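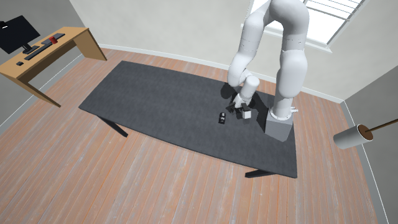 Gripper release fault in simulated pick and place cells: frequently asked questions

Published by the Simulation Support Office, Brarkent. Last revised 2021-07-04.

This page is for users of the Fustton simulation package who have been affected by the gripper release fault. It should be read together with the release notes for the Stalumwood cell library.

What is the fault?

The gripper may open without a command while the arm is moving an object. The object then falls to the table or, in some cases, is thrown clear of it. The control program does not report an error and continues to the next step as though the object were still held.

Which scenes are affected?

The fault has been confirmed in scenes from the Stalumwood library in which a single arm handles small objects on a table. Scenes built by users may also be affected if they use the library gripper without changes. Scenes with a suction tool are not affected.

What causes it?

The gripper model holds its closing force only while it receives a fresh command. If the physics engine falls behind, the command expires and the force drops to zero. The delay is most likely when the room and its furniture are rendered in full detail at the same time as contact is being worked out.

How often does it occur?

In tests at the Brarkent office, 1,671 lifts were run with the standard settings. The object was released early in 75 of them. With the corrected settings, no early release was recorded over the same number of lifts.

Has the fault been seen on real arms?

One case has been reported. The Ghumman training centre moved a program from simulation to a real arm in November, and a part was dropped from a low height during a trial at reduced speed. There was no injury and no damage. The centre has since withdrawn the program. Users who have moved a program to a real arm are asked to stop using it until it has been checked by the method given below.

How can I check whether my program is affected?

Open the scene and switch on the contact log. Run the lift 100 times without changing the starting position of the object. Search the log for the entry "hold expired". A single entry is enough to show that the program is affected.

An inspection of the finished scene is not sufficient. An object lying close to the fingers may have been released early, or may not have been picked up at all.

What is the correction?

Install version 4 of the gripper model from the library page. Existing scenes must be opened and saved again before the new model takes effect. Where the new model cannot be installed, set "hold on timeout" to "yes" in the gripper settings.

Do earlier results need to be repeated?

Results that depend on the success rate of a lift should be repeated. Results concerned only with the path of an empty arm may be kept.

Does the emergency stop in the simulation behave correctly?

Yes. The stop command is handled separately and is not affected. It does, however, leave the gripper in its last state, and users should not assume that a stopped gripper is still holding an object.

How should a further case be reported?

Send the scene file, the contact log and the version number of the package to the Simulation Support Office using the fault report form. Reports that involve a real arm should be marked "safety" in the subject line and are dealt with first.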